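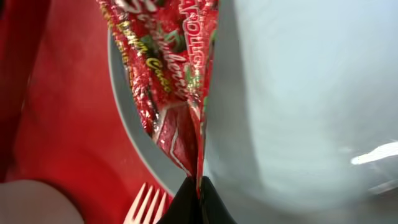

Search the help pages Enter a keyword Go

Can a robot clear up after lunch yet, or should I stop dreaming?

Posted by Bulleck

I help run the kitchen at a small community centre and we do a cooked lunch every week in a room upstairs. The cooking is fun. The clearing up is a misery, and by the end everyone has a bus to catch. I keep seeing clips of robot arms folding towels and picking up cups, and I get properly excited every time! So I'd like to know where things stand. I don't need it to cook, and I don't need it to be quick. I'd be thrilled with something that scraped the plates, put the rubbish in one tub and stood the dishes in the rack. We have 2780 dollars left from a grant, if that helps anyone give me a straight answer. Is this a two-year wait or a twenty-year wait? And which bits of the job are the hard ones? I would have guessed the plates, because they break, but my nephew reckons it's the rubbish.

Last updated: 13/04/2023 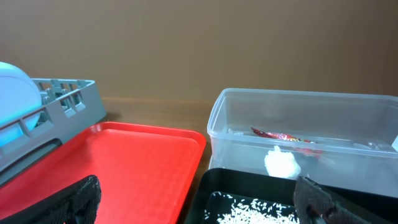
Reply from Virgil Munteanu — member since October

Your nephew is on the right track. I've been tinkering with small arms at home for a while and I love this stuff, so forgive the length.

Plates are a pretty friendly object. They're stiff, they're round and they don't change shape when you grab them. Standing one upright in a plastic dish rack is fiddly because of the slots, but it's the same fiddly thing every time, and a machine can practise the same thing 600 times without getting grumpy. Mine was hopeless for the first 15 tries and then it started to click, which was a great evening!

Wrappers and tissues are another story. A crumpled wrapper is a new shape every time you touch it, and the shiny ones throw back light in streaks that can confuse a camera. Still, it's a forgiving job. You only have to pinch it somewhere and let go over the tub. If it lands crooked, who cares.

Then there's rice. Dry grains scattered over a black tray are easy to see, white on black, but try picking them up with two fingers. You or I would tip the tray, or grab a brush, or sweep them into a pile with the side of a hand. Getting a robot to choose between those, and to know when it's done, is the part I find most interesting. I'd put loose food at the very top of your hard list, well above breakages.

As for money, 2780 dollars will get you a hobby arm and a lot of happy weekends. It will not get your lunch cleared. A dishwasher and a good trolley would, and I say that as a fan of robots.

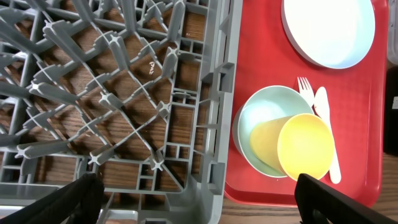
One more thing I forgot, and that's stacking. People drop a cup into a bowl and leave the cutlery wherever it falls, and a cup lying on its side in a bowl has to come out before either can go in the rack. So the machine has to work out an order as well as a grip. Flat cutlery is a pain too — a light fork or knife on a tray gives the fingers very little to get under. If you ever do have a go, ask everybody to keep their cups and bowls apart and you'll have done half the robot's thinking for it. Use the plastic cups as well. My floor has heard from a few of the other kind.

I'd guess you'll see decent demos of the whole job well before you see one you could leave alone in a room with the public. How many years, I can't say, and I'd be wary of anyone who gives you a number.

Reply from Womitz

no. buy a dishwasher

Reply from Bumeo

Agree with Virgil on most of it but I'm a bit more hopeful on the cutlery. We have an arm at work (I pack parts, nothing to do with kitchens) and it picks up flat bits all shift. The parts always arrive in the same spot, mind you, so maybe that's cheating. Colour helps ours as well, pale parts on a dark mat go much better than pale on pale. Might be worth thinking about when you next buy trays.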